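Anthropology of Place – Handout 2: Trading Places and Their Neighbors

Filed under: Course Materials, Ethnohistory, River Peoples
3 comments | 11 shares

Last time we spoke about what makes a place a "contact zone". Today we look at one case, the ferry settlement of Skorneck, and we ask who used it before the trading company Dukov put its warehouse there.

Please read the chapter by Eimear Egan before the seminar. It is long, but pages on the salt trade can be skipped.

1. The older settlement

People lived at Skorneck for at least 2,000 years before the first written record. The river is slow there and easy to cross, and families from the upper valley came down each June for the fishing. They brought hides and dried berries, and they went home with salt and shell. Marriage between the groups was common. Egan argues that these marriages, and not the market itself, kept the peace – I think she is right, but Fasil Mamo gives a different view in his reply. 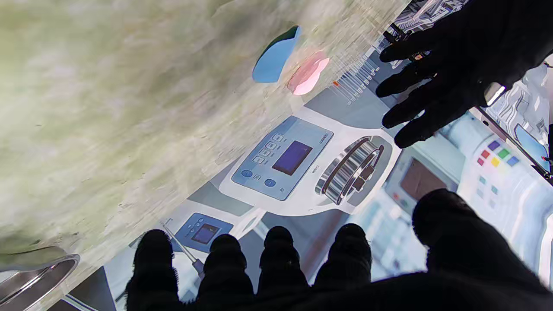
2. The company years

Dukov kept a post at Skorneck for 23 years. The company books name the clerks and the boatmen, but the women who prepared the hides appear only as "wives" or "helpers". When you read such a source, ask every time who is missing from the page.

The post had two gates. The river gate was for everybody, the land gate was for company people. In the oral histories collected by Martim Meireles, the elders still describe the river gate in much detail, and the land gate almost never.

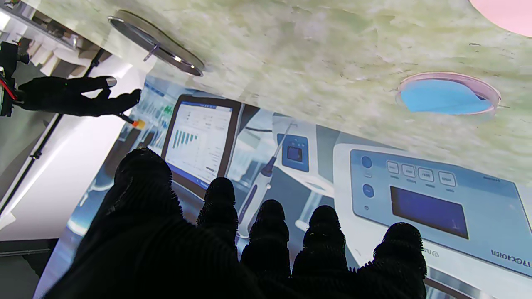 A gloved robotic hand below a pale green marbled surface

3. After the post closed

Many families moved to Bevan, some stayed. The language spoken at the post, a mix of three older ones, was used at home for two more generations. Ynyr Prydderch recorded 11 songs in it. We will listen to two of them in class, with the translation on paper. 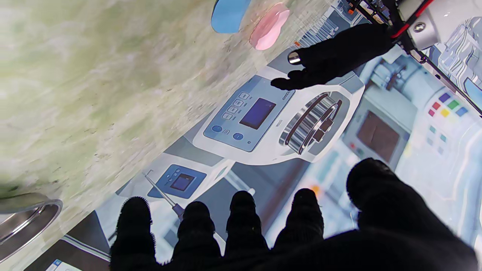 Black-gloved fingertips, with a second hand reaching in from above

4. Who tells the story now

The museum at Brondside opened its new Skorneck room with help from the descendant families. Before this, the labels spoke mostly about the company. Elis Gronow, who wrote the new labels, put the older place names first and the company names second.
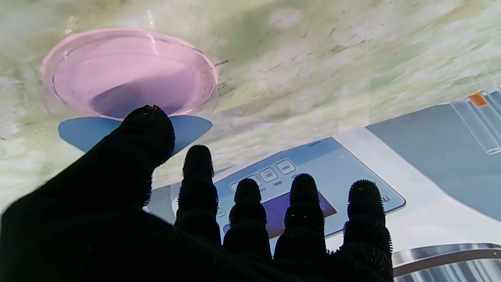
Such a small change in order has an effect on the visitor, and it was discussed a lot in the local newspaper. Some readers found it confusing. Others wrote that they saw the name of their grandmother's village in print for the first time.

For the seminar, bring one label from any museum you know – copied by hand is fine – and be ready to say whose names it uses. Write half a page, no more.

Terms to know: contact zone, oral history, descendant community, trade language.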